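Can a machine pick up after my kids yet?

My sister-in-law asked me this over dinner in December, and I gave her a bad answer, so I have been thinking about a better one.

She didn't mean vacuuming. She has a vacuum robot and it does fine until there is something on the floor. She meant the something. Toy bricks, socks, the cap of a marker. She picks all of it up every evening so the machine can run, and she wanted to know when another machine would do that part.

I spent most of my working life at Lokbridge, where we packed small parts into trays. We had an arm on line 5 that did one job. The parts came to it all facing the same way, on a belt, under the same lights, and it put 912 of them into trays every hour. People who toured the place always stopped there. What they didn't see was Gerrit Ngcobo at the other end, lining up the parts so the arm could find them. When a batch came in tangled, we turned the arm off and did it by hand.

A living room floor is all tangled batch. A brick can land studs up, studs down or on its side. Two of them end up pushed together and there is no gap for a finger. I can get one out by nudging it with my thumb, and I don't think about it. A two-fingered gripper has to work out which one to go for, which way to turn, and whether closing on one will shove the other under the couch. Shiny floors make it harder, with the lights showing in them and patterns in the stone that a camera has to tell apart from a thing you could pick up.

I asked Lungile Baloyi about it. She left Lokbridge before I did and works with this kind of robot now. She told me that single objects on a plain table are mostly fine these days and that clutter on a real floor is where the hours go. In one stretch of testing they ran 300 pickups and 47 of them failed. That sounds decent until you picture a toy bin. My nephew owns more bricks than that, and someone would still be on their knees at the end of the night.

Speed is the other thing. A six-year-old who has been promised dessert can clear a rug in a few minutes — I have watched it happen. Lungile says theirs is slower than that, and she wouldn't leave it alone in a room with a six-year-old anyway.

So my answer now is that it can do some of it, slowly, with somebody watching. I'd still buy the bin with the wide opening. 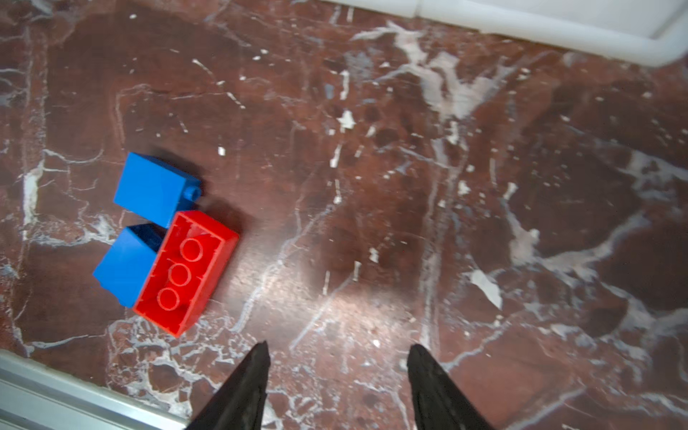
I told my sister-in-law most of this on the phone last week. She asked about laundry next. Folding I know less about, but I've started reading, and Lungile has offered to put up with more questions. If any of you have worked around a folding machine in a hotel or a hospital, leave a comment and tell me who feeds the towels into it. I suspect there is a Gerrit there too.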